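# Kiltby home dye kit: a long review from someone with green thumbs (and green elbows)

I've wanted to have a proper go at dyeing fabric since I was a student and ruined a pillowcase with beetroot. I've had the Kiltby kit since January, and I've now worked my way through every colour in it, two of them twice, so I think I'm allowed an opinion.

I bought it because Akua Opoku brought a set of napkins to our sewing evening and I wouldn't stop stroking them. She'd done them with the Kiltby. I'd assumed they were from a shop! She also lent me her Bikonier powders so I could compare the two, and there's a bit on that further down.

## What you get

Eight sachets of powder dye, a tub of fixer, a measuring jug, a long plastic spoon, two pairs of gloves and a booklet. The jug holds 1000 ml and is the best thing in the box after the dye itself. The numbers are moulded into the side, so they don't wash off, and the spout pours without dribbling down the outside. I've started using it for stock — no, not really, please don't do that, keep your dye things and your soup things well apart.

The gloves are poor. One split on my second batch, across the thumb, and I went to work with a hand like a pond creature. Buy some decent washing-up gloves that come well past the wrist.

The booklet is written in six languages and the English bit was clearly not first in the queue. "Agitate the article with kindness" is my favourite line. It does make sense once you've done one batch, but for that first batch I had it propped against the kettle and was reading every sentence three times. Put the fixer in AFTER the dye has dissolved. The booklet mentions this on the page after you need it.

## Setting up

You want a bucket or a big sink, a plastic sheet, old towels and nobody coming round. Each sachet does 700 grams of dry fabric, so weigh what you've got before you wet it. I forgot the first time and had to guess, and I guessed badly, and I got a sort of tired mint.

Wash the fabric first, even if it's new. Especially if it's new. There's a finish on a lot of new cotton that stops the colour going in evenly, and you won't see it until you've got pale blotches staring back at you. I did half a metre unwashed as a test and it looked like a cow. 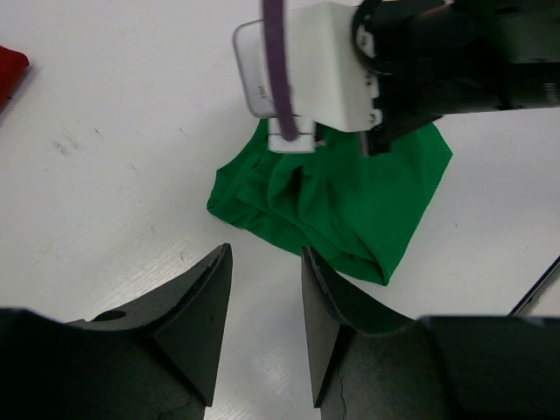 The other thing I'd say about getting set up is to leave yourself more time than the box suggests. It claims an hour. You'll spend half of that hour rinsing, and then you'll rinse again, and then you'll think the water's clear and squeeze the fabric and out comes another cloud. My evenings with this kit have all finished later than I meant them to. Put the radio on, wear something you hate.

I did mine in the bath for the big pieces and in a bucket for everything else. The bucket was better. It's easier on the knees, you can keep the fabric moving, and if you do splash you're only wiping the floor. The bath came clean with cream cleaner, apart from the sealant, and the sealant was due to be replaced anyway (that's what I've told my landlord).

## The colours

The green is the star. It's fresh and strong and it came out the same both times once I'd learned to use the scales. On cotton it's close to the swatch on the lid. On linen it goes a touch softer, and I like it even more.

The red is the one to be patient with. Stop too early and you've got raspberry. Give it the full time, keep stirring, and it goes properly deep. It also bleeds the most by miles, so wash it alone for the first few goes. I put mine in with a white flannel and I now own a pink flannel.

Blue and navy are both good, and if you only have one of them on your wash pile you won't be able to say which it is. I'd happily swap one for a decent brown. The yellow is lovely but thin, and it shows every little mark that was already on the fabric. The black is charcoal. If you want black black, use two sachets, and even then I wouldn't hold it up next to a pair of new trousers.
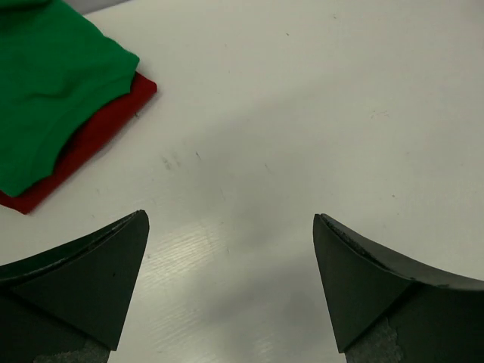 Choosing which colours to put together took me longer than any of the dyeing. I'd always been nervous of green with red, because it can go straight to Christmas cracker, and my first idea was to stick to blues and be safe. But it depends so much on which green and which red. A bright green laid over a deep red, like those two folded cloths, has a bit of life to it, and with only a band of the red peeking out underneath it doesn't shout. Try folding your fabrics one on top of the other before you commit to a quilt or a set of anything. You learn far more from a narrow strip of the second colour than from two big squares side by side. I've changed my mind about three cushion covers that way.

## Against the Bikonier

Akua's Bikonier powders are dearer and come one colour to a tin. You can close the tin again, so if you only dye small things you'll waste less. The Kiltby sachets are meant to be used in one go, and a half-used one folded over with a peg goes lumpy within a week. I know this from experience.

For strength of colour, I'd call it a draw on green and blue. The Bikonier red wins, it gets there quicker. The Kiltby yellow is nicer, less like mustard. The Bikonier instructions are so much clearer that I've been using them for both, which is probably cheating.

## Mixing

You can mix sachets, and the booklet has a little chart at the back with numbered recipes. Number 2866 is meant to be salmon (why does it have four digits when there are only a couple of dozen recipes? No idea!). It uses a lot of yellow, a little red and a good deal of water. Mine came out nearer apricot on the first go. I added a quarter teaspoon more red on the second and got much closer. Write down what you did, in pencil, on the actual booklet, or you'll never get it twice.
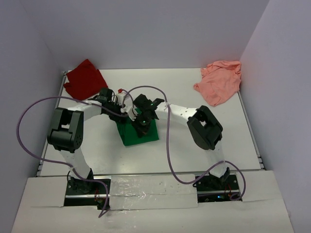

*Green, dark red and salmon pink on a white top.*

## After washing

I've put the green napkins through the machine at 40 plenty of times now and they've faded a tiny bit, evenly, and then stopped. The navy has held up best. The charcoal has gone slightly brown along the hems, where the stitching is thick. The thread didn't take the dye at all, by the way. If your thread is polyester it'll stay whatever colour it was, so you get pale stitching on a dark cloth. I like it. My sister does not.

## Would I buy it again?

Yes, with better gloves. I'd give it four out of five. It loses a point for the booklet and for having two blues. If you only want one colour, get a tin of the Bikonier. If you want to mess about and find out what you like, get this.

One last tip: check the fixer tub before you start. Mine had a cracked lid when it arrived and the powder had gone solid down one side. I emailed and they sent another within the week, no fuss, but I'd already filled the bucket.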